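Séance 4 : de la démonstration à la politique, côté logiciel
Notes de cours, Grigore Ene (TD : Irina Ursu)
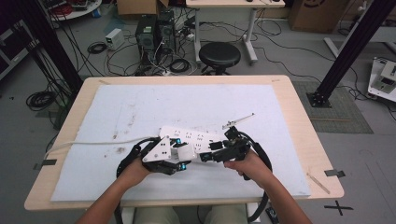

Fig. 1. Tâche « multiprise », prise à deux pinces tenues à la main, câble vers la gauche.

Rappel séance 3 : calibration main-œil, repères, quaternions. Ceux qui ont encore des signes inversés, voir Irina avant le TD.

1. Ce qu'on enregistre

Par pince : pose 6D + ouverture des mâchoires. Plus la vue de tête. Trois flux, trois horloges, donc trois sources d'ennuis. Dans Fludell chaque flux a son propre fichier, l'alignement se fait APRES, jamais à l'acquisition.

Format d'un pas de temps :
t, pose_g (7), pose_d (7), ouv_g, ouv_d, index_image
Pose = position + quaternion, ordre x y z w. Attention, l'ancien export d'Enache met w en premier. Piège classique, partiel de l'an dernier.

Pose exprimée où ? Pas dans le repère monde. On prend la pose relative à la pince au début de la fenêtre, plus la pose relative gauche/droite. Pour un objet rigide tenu des deux côtés c'est cette deuxième qui compte : si elle dérive, le solveur tire sur l'objet.

2. Synchronisation

Poses à 100 Hz, images plus lentes. On garde l'horloge image comme référence et on interpole les poses dessus. Linéaire pour la position, slerp pour la rotation. Ne pas interpoler les quaternions composante par composante (vu dans quatre rendus sur cinq...).

Avant slerp : vérifier le signe. q et -q c'est la même rotation, mais slerp peut prendre le grand chemin. Si produit scalaire négatif, on inverse.

Latence : estimer par corrélation croisée entre vitesse de la pince et flot optique. Décalage constant = facile. Décalage qui glisse = horloge qui dérive, refaire l'ajustement par morceaux.

3. Contrainte bimanuelle

Objet rigide, deux prises. Notons G et D les poses des pinces, T = inverse(G) * D.
Tant que les deux mâchoires serrent sans glisser : T constant.
En pratique bruit de suivi, donc T presque constant. On filtre T, puis on reconstruit D = G * T. Surtout pas filtrer G et D séparement.

Détection des phases : seuil sur l'ouverture + variance de T sur une fenêtre glissante. Faible variance et mâchoires serrées -> phase « tenue à deux ». Sinon phase libre, pas de contrainte.

Le câble : pas modélisé. Il est souple, il traîne, il tire un peu d'un côté. Pour la planification on se contente d'un volume interdit du côté du câble, grossier mais ça suffit pour le TD. Question ouverte à Trudolstead (exposé de mai), pas au programme.

4. Perception

Plateau blanc, multiprise blanche : la segmentation par couleur marche mal. Les rangées de prises noires sont le meilleur repère. Donc :
- détecter les blobs sombres
- garder ceux qui s'alignent (RANSAC sur une droite)
- en déduire l'axe de l'objet
- lever l'ambiguïté à 180 degrés avec le départ du câble
Les éraflures grises du plateau donnent des faux positifs, filtrer par taille. Les pinces sont sombres aussi : masquer avec leur pose projetée.

5. Entraînement

Jeu du cours : 800 épisodes, 700 pour l'apprentissage, 100 pour la validation. Découpage par épisode ! Pas par image, sinon fuite et courbes magnifiques qui ne veulent rien dire.
Sortie du réseau : séquence d'actions, on n'exécute que le début puis on replanifie. Horizon trop court = saccades, trop long = le robot n'écoute plus la caméra.

A rendre

a) script d'alignement, avec courbe du décalage avant/après
b) norme de la partie translation de T sur l'épisode 1804 (numérotation d'origine, d'où le chiffre), phases marquées
c) une demi-page sur le choix du seuil

Dépôt sur le serveur d'Oltville avant 18 h. Fichiers bruts en lecture seule, copiez-les chez vous avant de travaillez dessus.
Séance 5 : commande en impédance, relire le poly chap. 6.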